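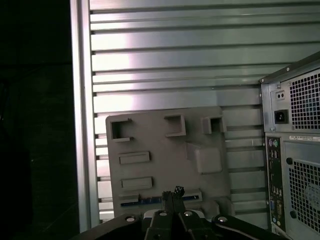 December, bench 2, start of shift

Second week of the plug-in cell on returns testing. Writing this up before the Callosside people come by in the afternoon, because last time I tried to do it after they left and half of what I wanted to say had turned into what they wanted to hear.

Setup as of this morning: practice plate and one desktop tower, both up at the slatted wall. Arm runs from the Hosura controller, job list comes out of Stidby like it does for the manual benches. Nothing changed on the wall since last shift except I wiped the post down.

**What we were told it would do**

From the kickoff notes: the arm does cable-up on returned desktops (power, video, keyboard, network), the tester watches the screens, and one person runs several stations. Cable-up is the part everyone complains about, so no argument with the target. My argument is with "one person runs several stations," which got written down as a result before anybody had plugged anything in.

**Plate runs**

70 approaches on the plate, long connector strip as the target. No insertions, just come up to it, stop, back off. Log says all reached position. Fine. But the plate is one flat gray thing that stays where you put it, and the log only knows where the arm thinks it is. I'd like a real gap measurement at the stop point before I believe the number. Feeler gauge is in the Dunne cabinet, second drawer, if it came back.

Also the plate doesn't look like what we get. Returns come in with bent shields, tape over the ports, labels half peeled and folded into the USB. A clean plate tells us the arm can find a clean plate.

**Tower runs**

10 towers through it yesterday, all older desktops with the round keyboard and mouse ports still on the back. Power lead went in on most of them. Video was worse. VGA has to go in square and then somebody has to turn the two screws, and the arm doesn't do screws, so a person walks over and does the screws. That walk isn't in the timing sheet. I've added a column for it and would like people to fill it in even when it's short.

USB: sometimes upside down. I know, so do we. The difference is that I notice by feel and flip it, and the arm pushes until the force limit trips and then waits for a human to clear the fault.

PS/2: skip. We agreed to skip it. It is still in the Stidby job template as a required step, so every job on an old tower ends yellow and someone has to override it by hand. Please can that get fixed before we count overrides as operator error. Two of us were asked about our override rate this week and that is the whole reason for it.

**What changed for us**

Writing this part down plainly since it isn't on the form.

- Less time bent over behind towers. My back is better than in the fall and I'll give it that without a fight.
- More time standing near the cell waiting for it to want something. You can't start a teardown in the gap, you get the side panel off and then it beeps.
- The bench 4 people now get everything the cell rejects, so their pile is all the ugly ones. Their numbers per shift dropped and they're doing harder work than they were before. Anyone reading the weekly chart without knowing that will draw the wrong picture.
- New hires used to learn the back of a machine by cabling a couple hundred of them. We had one trainee on the cell from day one who asked me which port was serial. Not their fault. Don't have an answer for it, maybe a week on manual first.

**Fingertips**

The pads on the gripper need a decision. I don't like the surface on them, too lumpy for anything with a small plug body, and it makes the grip hard to repeat. Callosside says the texture helps hold. It may help on a thick power lead. I asked for a smooth set to compare and was told it's on order. Asked again.

Not going to change pads and speed in the same session. We did that in the first week and learned nothing from it.

**The 200 number**

The slide in the break room says 200 units a day per station. For the record, the best I've seen this cell do in a full shift is nowhere near, and that was with every tower the same model and me picking out the clean ones beforehand. If picking them out beforehand is part of the process then it's somebody's job and should be on the sheet as a job.

Nearly everyone on the floor has read that slide as a headcount number. I was told it isn't one. Would be good if someone said that out loud to the benches - or said the other thing, if the other thing is true.

**To ask this afternoon**

1. Who owns the job template in Stidby, us or them?
2. What does the arm do if a tower shifts against the wall mid-insert? I nudged one on purpose and it kept pushing a good while before the stop.
3. Can fault clear be moved to the bench side so we don't have to walk around?
4. Smooth pads, date.
5. Does the walk-over time count against the cell or against the person?

**Next**

Repeat plate approaches with the gauge, low speed, same pads. Then power leads only on a mixed batch, straight off the cart, no sorting. If it does okay on that I'd be happy to leave it doing power leads and give video back to the benches, and I think most of us would take that deal. Power leads alone is still a lot of bending saved.

Later, 3:40 - they came, they stayed for the demo batch (sorted, sigh) and left. Got an answer on 1: it's ours, so I can take PS/2 out of the template myself once I have edit rights. Requested. 2 they want to see for themselves, so leave a scrap tower out for that. 3 is "possible." No date on 4. On 5 they looked at our supervisor and our supervisor looked at the timing sheet.

Gauge was not in the drawer.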